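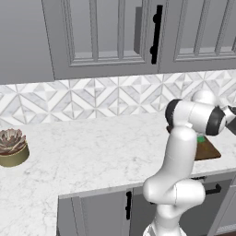

Furnulent Simulation Support
Ticket: Clearance rule rejects runs that meet the handling standard, kitchen scene
Product: Nulleo, rule checker
Task suite: Sabatier, sponge and cutting board
Reporting site: Nelilthorpe
Opened by: Lies Verhoeven
Opened: Sunday, November 30, 2025
Priority: Normal
Status: Closed, with one documentation item carried forward

Summary of the problem

The Nelilthorpe site runs the sponge and cutting board task as part of its acceptance testing. Site rules require that the gripper stay at least 100 mm above the countertop during any travel move. The rule is suspended while the arm is approaching an object, holding it close to a surface, or backing away after release.

In the latest batch of 1,000 simulated runs, the rule checker rejected 300 for a clearance violation. The reporter reviewed a sample of the rejected runs and found no travel move below the limit. In each case the flagged portion fell at the end of the backing-away phase, when the suspension should still have applied.

The site requests confirmation of the cause. It also asks whether the rejected runs may be reinstated, given that the acceptance procedure does not allow a run to be re-scored by hand.

Settings supplied by the reporter

Clearance limit: 100 mm
Reference surface: countertop, top face
Suspension after release: 800 ms
Objects in the handling group: sponge, cutting board
Objects in the keep-away group: soap dispenser, backsplash, upper cabinets, sink rim
Arm speed during travel: site default
Rule file: approved in September, unchanged

Entry 1, Support

The ticket has been accepted. Please confirm that the rejected runs were produced with the same rule file as the accepted ones. Please also attach the checker log for at least three rejected runs, complete and unedited. Extracts are hard to work with here, as the checker writes its phase changes on separate lines from its violations.

Until the cause is known, the site should not raise or lower the clearance limit. Section 4 of the handling standard treats any change to a limit during an open batch as a new configuration, and the whole batch would then have to be repeated.

Entry 2, Reporter

The rule file was the same throughout. Five complete logs are attached. I have not altered any limit.

One observation from the review: the rejected runs all seem to involve a release onto the cutting board. Runs in which the sponge was set down on the marble were accepted. I have not checked every run, and I would prefer that support confirm this from the logs before it is relied upon.

Entry 3, Support

The observation is confirmed for the five logs supplied. In each one the checker records the release, starts the suspension timer, and then ends the suspension early with the message "surface contact cleared." The timer had not expired. The violation is raised on the next check, while the gripper is still rising.

The suspension can end in two ways under the current rules. The first is that the timer runs out. The second is that the checker decides the hand has left the surface on which the object was placed. This second condition was added for tall shelves, where the arm may be well clear long before the timer is finished. On the countertop it ought to have no effect, as the hand cannot leave the placement surface and still be below the limit.

The cutting board appears to break that assumption. If the board is registered as a placement surface in its own right, the hand can be judged clear of the board while it is still under the limit measured from the marble. To test this, please run the following and report back:

Step 1. Open the scene with the arm at its standby pose, well above the counter.
Step 2. Confirm that the board is lying flat and that neither finger is within the clearance zone.
Step 3. Turn on surface reporting in the checker and record which surfaces are listed.
Step 4. Run one placement onto the marble and one onto the board, with the same release height above the surface in each case.
Step 5. Save both logs without changing the scene between them. 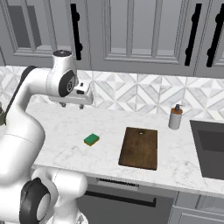
Step 2 should be repeated before the second placement. A board that has been nudged during the first run will give a different reading, and the two logs could not then be compared.

Entry 4, Reporter

All five steps were completed as written. Surface reporting lists the countertop and the cutting board as separate placement surfaces. The marble placement passed. The board placement was rejected with the same message as before.

I also looked at the sink rim, which is in our keep-away group. It is not listed as a placement surface, as expected.

Entry 5, Support

Thank you. The cause is established. The cutting board is registered both as a movable object and as a placement surface, and the early-release condition was measuring from the board while the clearance limit was measuring from the countertop. Both measurements are correct taken separately. The standard requires that one reference surface be used for a given move from start to finish, and the checker did not enforce this.

Corrective action, in order:

1. In the rule file, set the early-release condition to use the same reference surface as the clearance limit.
2. Leave the limit at 100 mm and the suspension at 800 ms.
3. Submit the revised rule file for approval under its own revision number.
4. Score the full batch again with the revised file. Rejected runs may not be scored alone.

On item 4, the site asked whether the 300 rejected runs could be reinstated. They may not be reinstated by hand. Automatic re-scoring of the complete batch is permitted under the standard, provided that the recorded motions are unchanged and both sets of results are retained. The earlier result must stay on file, marked as superseded and linked to this ticket.

Support also recommends a separate check for the soap dispenser. It stands near the backsplash beyond the board, and a hand backing away in that direction would have little room. This has no bearing on the fault reported.

Entry 6, Reporter

The revised rule file has been approved and the full batch of 1,000 runs has been scored again. No clearance violations were raised. Both result sets are stored with the batch record.

We have added the dispenser check as a warning only. The site will decide at its next review whether it should become a rule – our current procedure has no provision for introducing a rejection rule between reviews.

Entry 7, Support

Results received and accepted. The fault is closed.

Carried forward: the Nulleo rule guide does not state that a movable object can also be a placement surface. The guide's section on suspensions will be amended to say so, and will direct authors to name the reference surface in every rule that uses a height. Other sites running the Sabatier suite should compare the reference surfaces in their rule files before starting a new batch. Sites that find a mismatch should open their own ticket and cite this one.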